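From: Leopold Moser
To: floor-staff list
Subject: Re: gripper hours on the showroom floor, who does what

Typing this between deliveries, sorry for the shape of it.

On Thursday evening Anby wrote:

> Can somebody tell us what the plan is after February? We were told
> the grippers were for recording only. Now the rota has "gripper" on
> it for 5 of us and nothing for the rest. Bed dressing used to be
> the quiet part of my day. With that thing in my hand it takes twice
> as long and I go home with a sore wrist. And if the machine does
> learn it, what am I dressing?
>
> Also who gets the morning slot, because it's always the same two.
>
> Anby

Fair questions. Taking them out of order.

Wrist first. Stop at 70 minutes, then do something else, phones, price cards, whatever. Bevan did a whole morning straight through and that was my fault, I didn't have the limit written down anywhere. It's on the rota sheet now. If it hurts before 70, stop before 70.

Speed. Yes it's slow. Nobody is counting beds per shift on gripper days and if a supervisor starts, send them to me. Plondwood pays for the hours, the hours are booked seperately from sales, your commission target comes down by the same share. I asked for that in writing and got it.

What we're recording right now is cloth. Picking it up, holding on to a fold, pulling it over. The bed side of the floor, beds as they stand. One from the blue cloth work:
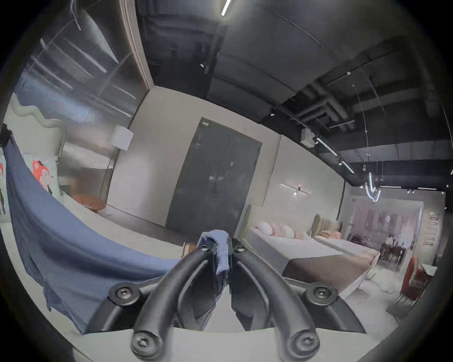 Blue cloth in the gripper, bed displays on both sides.

Pinch a fold if you can get one, the fingers do badly on flat cloth. Don't help with your other hand. I know, everybody does it. Those takes get thrown out and then you've done it for nothing. We owe Plondwood 256 good ones for this part.

After February. What I know: the plan is a machine that does the overnight reset, strips and covers, before opening. Day floor stays with people. What I don't know: whether it works, when it comes, how many early shifts are left if it does. Osen from the Plondwood side said "a long way off" and I wouldn't plan a mortgage on that either direction. The early crew is 7 people. I have asked for their hours to be fixed through the first trial and have no answer yet. Will post it here the day I get one, good or bad.

My own view, since Anby asked me on the stairs too. I don't mind losing the heavy mattress covers. I do mind if what's left is ten hours of smiling at customers with no break from it. The quiet jobs are where people catch their breath and that should count for something when they draw up the shifts. I said so in the meeting, it went in the minutes as "staff wellbeing", so please say it in your own words when they come round with the questionaire.

Morning slot: Bevan and Anby swap from next week, after that we go down the list by name. If you don't want gripper work at all, tell me, you come off it, no reason needed. That was agreed at the start and still holds.

Two small things. Cloths get folded and put back in the bin by the stockroom, not left on the displays. And charge the gripper when you finish, it was dead again this morning.

Got to go, truck's here.

Leopold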